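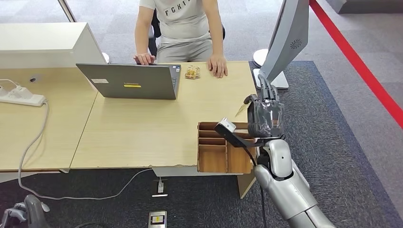 3. Planning the purchase

3.1 What we thought we were buying

When we first sat down to work out what a two-armed robot would cost us, we did what I suspect most small laboratories do, and wrote down the price of the robot. It took us until May to see how little of the plan that one line covered. The rest of this section sets out how the budget grew, in the order in which it grew, in the hope that another group can begin with the longer list and save itself a few awkward conversations with its finance office.

We asked for quotations from three suppliers, Mumov, Dulleo and Marras. All three were patient with us, and all three quoted in quite different ways. Mumov gave a single figure for body, arms and hands together. Dulleo priced the hands separately and left out the wrist mounts altogether, so that its offer looked much the cheapest until Tiziana Rizzi went through it line by line and added them back. Marras offered a lease, with the hands treated as wearing parts to be paid for as they were replaced. We would urge anyone comparing offers of this sort to write their own list of parts first, and to send the same list to every supplier - it feels fussy, but it spared us a second round of letters when we finally did it.

3.2 The room as a cost

The robot was always going to work among ordinary office furniture, as our study concerns the handling of small things on and near desks. We had taken this to mean that the room would cost us nothing. Figure 1 shows the working area, with the robot's right hand raised beside a stepped wooden organizer and a wrist attachment reaching over the compartments to a small box-shaped sensor. The desks, the laptop and the monitor are the kind of thing any office has, and none of them appears in our equipment budget.

Figure 1. The working area as seen from the robot's head, with a person seated at the desk, the organizer at its right-hand end and two outlet boxes in the floor.

Power was the first surprise. Floor outlets are a great comfort to people with laptops, but a robot, its computer and its chargers ask rather more of them, and we had not thought to find out which outlets shared a circuit. We set aside 300 pounds for an electrician's visit and for extra leads, and would now put that line near the top of the list. Cable routes ought to be drawn on the floor plan at the same time, before the furniture is placed, as moving desks afterwards is a tiresome way to spend a morning.

Floor coverings, barriers and spare furniture came next. Each is a modest sum, and each was bought in a hurry from whichever budget happened to have money in it, so that by the end we had a hard time saying what the room had cost. In the revised plan they sit together under one heading.

3.3 Hands, mounts and sensors

The hands were the part we worried over most. Fingers have many small joints, and a fault in one of them can stop a whole day's work, so we compared the cost of holding a complete spare hand with that of sending one away for repair. The longest repair time quoted to us was 18 working days. Against a study planned to run for 13 weeks, that was enough to persuade us to budget for a spare, even though it meant putting off a second computer until the following year.

Wrist sensors deserve a line of their own too. The sensor itself is easy to price, but the mount, the cable and the hours spent fitting them are easily forgotten, and a mount that changes the reach of the hand may also change what furniture will suit. We settled on allowing around 5 per cent of the equipment total for brackets and fittings of this kind.

3.4 The revised plan

The revised plan was sent to our partners at Stinddale on November 21, 2019. It has separate headings for the robot, the hands and their spares, mounts and sensors, the room, and staff time for setting up. Staff time had been missing entirely from the first version, which now seems to us rather a large thing to have missed, and the next section describes how we came to estimate it.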